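**Cleaning and relaying a shared workroom: ribbed surface, stainless racking, floor line**

Posted in: Workshops and Labs > Upkeep

**mat_and_rail**

I look after a shared technical room in the Bivthorpe building, 32 square metres, smooth grey floor, glass partitions. It is due a full clean and a partial relay of the layout in June. I have three separate problems and would like them answered separately if possible.

The first is the floor. A thin yellow line marks the edge of the walkway. Desks and wheeled chairs are kept on one side of it in theory, and in practice the chairs migrate. I can relay the line in tape or have it painted. 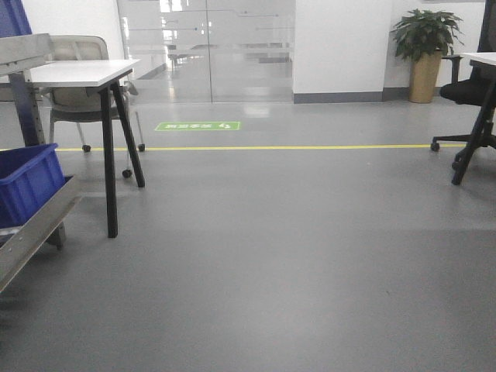 The floor is sealed and slightly glossy, which I understand is bad for paint unless it is abraded first. I would prefer not to abrade it. Past tape has lifted at the points where casters cross it, starting at the edge and collecting grit. The cleaning contractor (Hustivach) uses a scrubber-drier once a week on a neutral cleaner and says the tape is not their concern. The green floor sign has to stay where it is.

The second is the work surface. It is dark grey with a fine ribbed weave, closer to carpet than to rubber, set on a red metal frame. Specks settle between the ribs and a damp cloth only moves them along. Small items go on a metal tray so that they do not pick up fibres. Larger things go in the bin. I am undecided between cleaning the covering in place and replacing it.
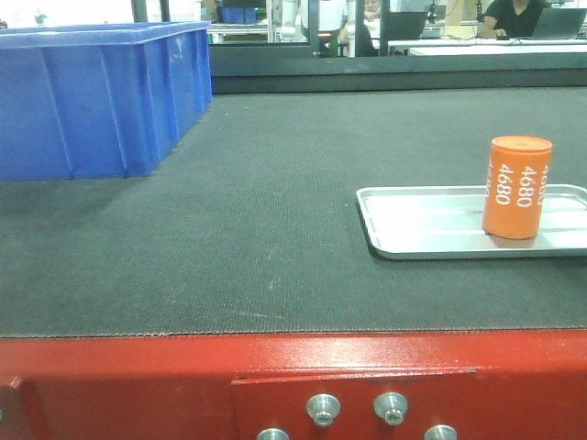
*Work surface, with the blue bin at the left and the metal tray at the right.*

The covering is glued down, as far as I can establish, and the adhesive is unknown. The tray and bin can be moved for as long as the job takes.

The third is the stainless racking. It has been wiped with whatever was to hand for years and I would like one method that everybody follows. We have a Jomow spray cleaner in the cupboard, label partly gone, which I have stopped people using until I know what is in it. Any advice on checking fixings while the beams are bare would also be useful.

**gritstone_17**

Tape. Buy better tape. Ours has been down 6 years.

Vacuum the mat.

**Tapsell Flooring (trade member)**

Taking these in order.

Floor line. Do not paint on a sealed gloss finish without abrading. It will come off in flakes at the first wheel crossing. Use a floor-marking tape with bevelled edges, thick enough to resist tearing. Degrease the strip with isopropyl alcohol, let it dry, lay the tape without stretching it, and roll it with a weighted roller. Stretched tape shrinks back and opens at the ends. Keep the scrubber-drier off it for a few days. Where the casters cross most often, cut the tape and leave a 6 mm gap on each side of the crossing, so that a lifted section does not pull up its neighbours.

If the chairs end up over the line regularly, look at the clearance behind the desks before you look at the tape. We allow 105 cm from desk edge to line for a wheeled chair. Less than that and people will roll over it every time they stand up.

Work surface. Vacuum along the ribs with a narrow nozzle, then across them with a soft brush head. For pale scuffs, a barely damp microfibre cloth and neutral detergent, again along the ribs. Test in a corner. Do not soak it: water under a glued covering softens some adhesives and you will get bubbles. Judging by your photo I would clean it. The marks are faint and the weave looks sound. Replacement means scraping off the old glue, which is a day's work on its own.

Lift the tray when you clean and wipe the underside too. A clean tray put back on a dirty patch will press the grit into the weave.

**mat_and_rail**

Thank you. The clearance is less than 105 cm at one desk, so that one will move. I will clean the covering and leave it down.
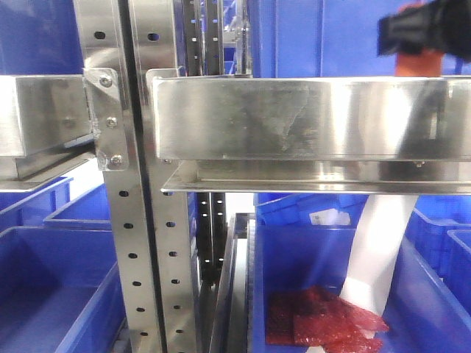 On the racking, I tried a small area with warm water and washing-up liquid, then a dry cloth. It took off finger marks and left a faint haze, which went after a second pass with clean water. I have not yet done the long beams. The front face of the one on the right has smudges, scuffs and pale streaks along it, and I cannot tell by eye which of these are residue and which are in the metal. The hex-head bolts on the bracket at the left upright will be checked in the same session.

**ferrule**

Residue will wipe off with isopropyl alcohol on a white cloth. If the cloth stays clean and the streak is still there, it is in the surface. Always wipe with the grain. A brushed finish rubbed in circles will show it permanently.

No bleach, nothing with chloride in it, no wire wool. Dispose of the unlabelled spray.

For the bolts, put a spanner on each one and check for movement in the tightening direction only. Do not slacken anything on a loaded beam. If they are all firm, draw a paint-pen line across each head and on to the bracket. Next time a glance will tell you whether one has turned. Look underneath the beams as well. Fixings on the underside get missed.

**gritstone_17**

Agree on the paint pen. Use yellow, black wears off.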